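Stolembridge Footpaths and Crossings Project
Progress report to the Dzene Fund, second period
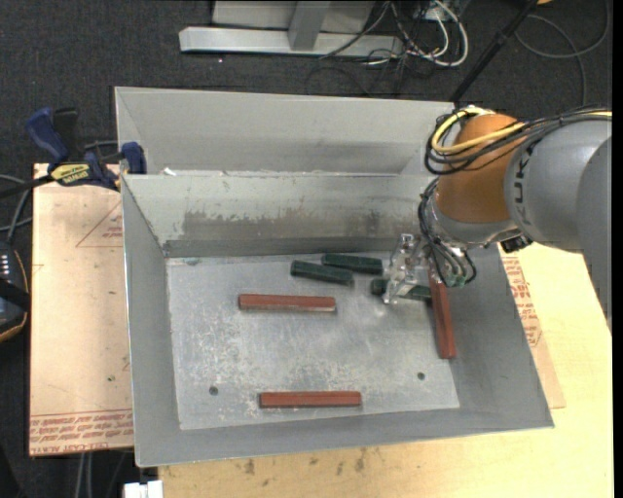

The second period ran to the end of June and covered the riverside section between the old weir and the Firkorero estate. We had planned to finish the surfacing as far as the estate boundary. We stopped short of it, at the culvert, for reasons set out under Delays.

Work completed

We have now laid 1,735 metres of path, all of it to the width agreed in the grant letter. The stretch nearest the weir was the hardest to get right. The ground there is soft for most of the year, and the first layer of stone sank within a fortnight. The contractor, Prasetti, dug it out and put down a heavier base at their own cost. We walked it again after the June rain and it had held.

Two of the three stiles have been replaced with kissing gates. The third stands on land where the owner has asked for a gate wide enough for a quad bike, and we are waiting for his drawing. Handrails are up on both sides of the footbridge. The steps on the north bank have been rebuilt with a shallower rise, which was the change most often asked for in last year's survey.

Signs

All the waymarkers for this section are in place. The two map boards have been printed but not put up. The proof we signed off showed the car park on the wrong side of Mill Lane, and the error was ours. The printer has quoted for a correction panel that can be fixed over the old one. We would like to accept this and keep the boards, as a full reprint would cost a good deal more.

Use of the path

The counter at the weir end was working from the middle of April. It logged 449 passes in its best week, which fell in the school holidays, and 144 in its poorest. It does not tell walkers from cyclists, and it records a person going out and back as two. We would not read much into the figures until we have a full year.

Delays

The culvert is in worse condition than the first inspection suggested. The brickwork on the upstream side has dropped and the council's engineer will not let us run the path over it until it has been repaired. The council accepts that the repair is theirs to pay for, and has put it in the programme for October. We have asked for an earlier date and been told there isn't one. Until then walkers are sent round by the lane, and the diversion is signed at both ends.

We also lost nine working days in May while the river was high.

Spending

At the close of the period we had spent 69 per cent of the grant. Stone cost more than we allowed for, and labour slightly less. We are not asking for more money. We do ask the Fund to agree that the unspent fencing allowance can be moved to surfacing, so that the last length by the estate can be finished to the same standard.

Next period

Correction panels for the map boards. Third gate, once the drawing arrives. Surfacing from the culvert to the estate boundary, after the council's repair. Seats at the weir and at the top of the steps, with the positions still to be agreed with the angling club.

Invoices and the revised timetable are attached separately.

Åsmund Engström
Project Manager
25 July 2019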